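Week three, and thank you all for coming back after the long calibration session. Today we stay in the simulator and compare two grippers on the same kitchen task: the Prarus, with its two flat fingers, and the Lirnamance, which has three soft ones and a mind of its own.

The task is lifting things out of a sink, and I chose it because a deep basin is awkward in a way that an open table never is. The wrist has to come down steeply, the rim gets in the way of the elbow, and a tall faucet takes up one of the approaches you would most like to use. Start with the bread stick, please, and leave the red-rimmed plate until you trust your controller.
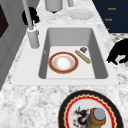
Akua Sarpong asked whether the soft fingers would not simply win every time, given how forgiving they are on odd shapes. It is a fair thing to wonder, and I thought so too at first — but they need more room to open, and beside a basin wall that room is often missing. Try both before you make up your mind.

For each gripper, run 200 attempts with the Trilo controller at its default settings. Limit the closing force to 8 newtons for the bread and 18 for the plate. Write down every collision with the rim, even the gentle ones, and keep your random seeds so that we can replay the runs together in August.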